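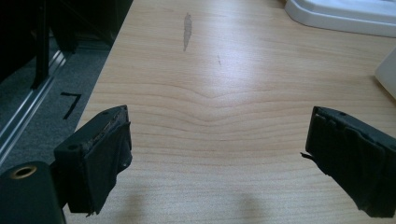 Reviewed by the Furniture and Fittings Desk, Claltgate Consumer Library
Category: Tables and desks
Published in the December bulletin

Grusto Prindomska dining table, four to six places

The Prindomska is the middle table in the Grusto range and the one most often requested by readers of this bulletin. It is sold flat, in two cartons, with a light wooden top and four detachable legs. The price at the time of purchase was £396, with delivery charged separately. The Library bought its table through the ordinary retail website and did not inform the maker that it would be reviewed.

The table was kept in daily use for nine weeks in the members' reading room. It served as a dining table at midday and as a work surface for the remainder of the day. Members were asked to treat it as they would a table at home, and to use mats only if they would normally do so.

Delivery and assembly

Both cartons arrived together and undamaged. The heavier of the two requires two people on any staircase. The instructions are printed on a single folded sheet and rely almost entirely on drawings, which are clear except at the stage where the cross rails are joined to the legs. The left and right rails differ only in the position of one hole, and they carry no labels. Our assemblers fitted them the wrong way round at the first attempt and had to begin that stage again.

Assembly took 77 minutes, including the error. A hex key is supplied. It is short and uncomfortable to use for the final tightening, and purchasers who own a longer one are advised to have it ready. The bolts should be checked again after the first fortnight; three of ours needed a further quarter turn.

The top

The top has a fine grain and a pale beige colour which suits most rooms. Grain will vary from one table to another, and purchasers who prefer a perfectly even pattern should view the table at a showroom before ordering.

The surface is supplied with an oiled finish. Water left standing for an hour produced a faint ring, which faded by the following morning. Black tea left for the same period produced a mark that remained until the area was cleaned with soap flakes and re-oiled. Red wine behaved in much the same way. A mug of coffee placed directly on the top left a dull patch, and this did not respond to cleaning. It was removed by light sanding, followed by two coats of oil.

The maker recommends oiling every three months. In a household with children this may prove optimistic, and the Library would suggest every six to eight weeks during the first year. A small tin of oil is included with the table and is sufficient for one full treatment.

Stability and comfort

The table stands firmly on a level floor. On the older boards at the far end of the reading room it rocked slightly, and the feet have no means of adjustment. Felt pads cured the problem at small cost, although adjustable feet might reasonably be expected at this price.

Clearance beneath the rails is adequate for most adults. Several taller members reported that their knees touched the side rail when seated in chairs with deep cushions. Four people may dine in comfort. Six may do so if the end places are used, but serving dishes must then be kept elsewhere.

Comparison with the Tekleab

The nearest competitor is the Tekleab extending table, which costs £89 more. It has a lacquered top that resists stains considerably better, and a spare leaf stored under the surface. Against this, scratches in the lacquer cannot easily be repaired at home, and the extension mechanism on the table we examined was stiff. Readers who entertain often will find the additional cost justified. For regular use by a small household, the Prindomska is the better value and the easier of the two to restore after an accident.

Aftercare and guarantee

The frame is guaranteed for five years and the top for two. The guarantee on the top excludes stains and heat marks. Replacement bolts and rails may be ordered individually, and a request for one spare rail was answered within two working days. The replacement top is available only by telephone order, a restriction the maker should review.

Assessment

Assembly: fair
Finish: good
Resistance to stains: poor to fair
Stability: good on level floors
Ease of repair: very good
Value: good

The Library recommends the Prindomska to households prepared to oil the top regularly. It is not recommended for classrooms, hired halls or other places where upkeep cannot be assured. The reviewed table may be inspected by members in the reading room during normal opening hours.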